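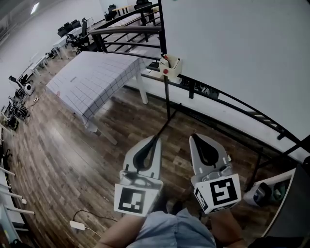 Ticket 504: Advent reflections arriving on the wrong day, and the audio stopping early
Opened by: Fiona McIver, Miststead parish office
Assigned to: Jailson Caldeira
Status: Resolved, one item carried over to January

Fiona McIver wrote:
Good morning, and a blessed Advent to you all. I'm sorry to bother you when I know how busy the season is. We have been sending the daily reflection by email through Beltow, as we did last year, and people have loved it. This year, though, several of our folks are getting each reflection a day late. Mrs. Moncrieff's husband, Struan, told me after Mass that he prayed with the Gaudete Sunday text on Monday and only noticed when he saw the pink candle mentioned. He was very gracious about it! The spoken version has a problem too. It stops partway through the closing prayer, right before the Our Father, and a few of our homebound parishioners rely on it because they can't read the small print anymore. Is there something I've set wrong?

Jailson Caldeira replied:
Hi Fiona, and thank you for such a clear note. No bother at all. Could you tell me what time your daily email is set to go out, and whether the late ones all go to people who signed up this year? You'll find the time under Series, then Delivery. On the audio, please let me know which reader's recordings you are using.

Fiona McIver wrote:
It says 6 a.m. And yes, now that I look, the late ones are all new sign-ups from the card we left in the pews. The people from last year are getting theirs on the right morning. The recordings are Lewis MacBrayne's, the ones with the little bell at the start.

Jailson Caldeira replied:
That helps a great deal. New sign-ups are being placed on the "begin at day one" plan, so anyone who joined on the Monday of the first week got Sunday's text first and has been one day behind ever since. For Advent you want "follow the calendar" instead – it keeps the whole parish on the same page, whatever day they join. I've changed it for your series. Everyone should match as of tomorrow's email, and the reflection they would otherwise miss is still there in the archive.
For the audio, the prayer text in your series runs over the 4,000 character limit, and the player cuts the recording where the text ends. I've split the closing prayer into its own section. Please try it on a phone if you can.

Fiona McIver wrote:
Tried it on mine and on the office computer, and the Our Father is there, all the way to the Amen. Tanko Bashir, who leads our evening prayer group, checked it on his tablet as well. He asks whether the bell could be a bit softer, but that can wait until after Christmas.

Jailson Caldeira replied:
Wonderful. I've noted the bell for January and will write to you then. I'll leave this open for 3 days in case anyone else in the parish is still behind.

Fiona McIver wrote:
All on the right day now, Struan included. Please close it, and thank you for your patience with me. You are all in our prayers.

Ticket closed by Jailson Caldeira.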